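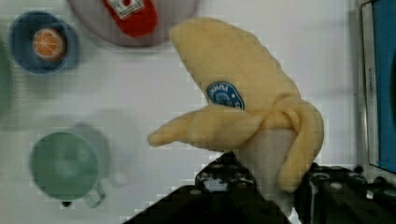 About Clindinham

Clindinham is a nursery school and after-school club for children from 11 months to age eight. We have been in the old grain store on the river side of Altamham since Colette Boyer opened the first room there with Inès Guérin. Colette still runs the baby room. Inès looks after admissions and is usually the person who answers the phone.

Our rooms

We have places for 80 children in four rooms. Each room has its own door to the yard, and children go outside every day unless there is ice on the steps. Soft toys are washed at the end of the week. Please label anything that comes from home, including hats.

Food

Lunch is cooked in our own kitchen by Pascal Hervieu. Menus run on a four-week cycle and are posted by the coat hooks. Snack is fruit, bread and milk. We do not serve nuts. If your child has an allergy, fill in the blue form before the first visit and go over it with Pascal.

Staff

Mireille Cordier leads the preschool room and Clotilde Lecomte leads the after-school club. All lead teachers hold an early childhood credential, and everyone on staff is trained in first aid.

Hours and visits

We open at 7:30 a.m. and close at 6 p.m. We are closed for two weeks in August. Visits are at 10 a.m., by appointment. The waiting list for the baby room is long, so call early. Street parking is free on the Kistard side of the bridge.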